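**Sestunine Pundow, saddle-stitched booklets**
Product code 2115

You have something to say and it won't fit on a flyer. You've looked at perfect binding, seen the price, and gone for a lie down. The Pundow is the booklet we print for people in your position: folded sheets, wire staples through the spine, nothing that needs a bookshelf.

We've sold it to choirs, caravan parks, a cheese shop with strong views on rinds and one very thorough parish history (part one of several, we're told).

**What you get**

- Sizes: A6, A5, A4 or square
- Pages: 8 to 48, always in multiples of four. Paper has two sides and folds in half, and we have yet to win that argument with anyone who has 27 pages.
- Inside paper: Trundano uncoated, in white or a cream we think is nicer
- Cover: same paper as the inside, or the heavier Trundano Board
- Cover finish: none, matt or gloss
- Staples: 2, silver or black
- Smallest order: 100 copies

**Dark covers**

Everybody wants a black cover. They look smart and they make a newsletter about drains seem important. They also show every thumbprint from here to the post office, so we suggest the matt finish, and we suggest it again at the checkout. On uncoated board, solid black can crack a little along the fold. Some customers call this character. If you won't, pick a finish.

Big white lettering on black comes out well. Thin white lettering on black fills in and looks like a rumour. Keep it above 9 point and choose a typeface with some meat on it.

**Sending us your file**

One PDF, single pages, in reading order. Please don't arrange the pages into pairs yourself. You will get it wrong, we'll have to undo it, and neither of us will enjoy the phone call. Leave 3 mm of bleed all round and keep your words well clear of the trim.

We check that the file will print. We don't check spelling. A customer once ordered a full run of "Pubic Footpaths of the Lower Valley" and came back for more.

**Delivery**

Order before noon and we start the same day. Allow up to 9 working days in August, when half the workshop is in a tent. Parcels go out in Woo mailers, which are cardboard and open without a bread knife.

**Can I see one first?**

Yes. Ask for the sample pack, which has every paper and finish in it and costs nothing. We only ask that you eventually order something.
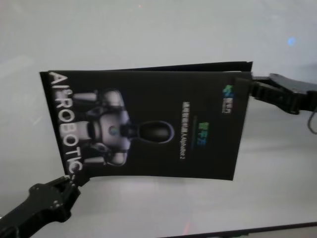 *Black cover, large white capitals, printed artwork.*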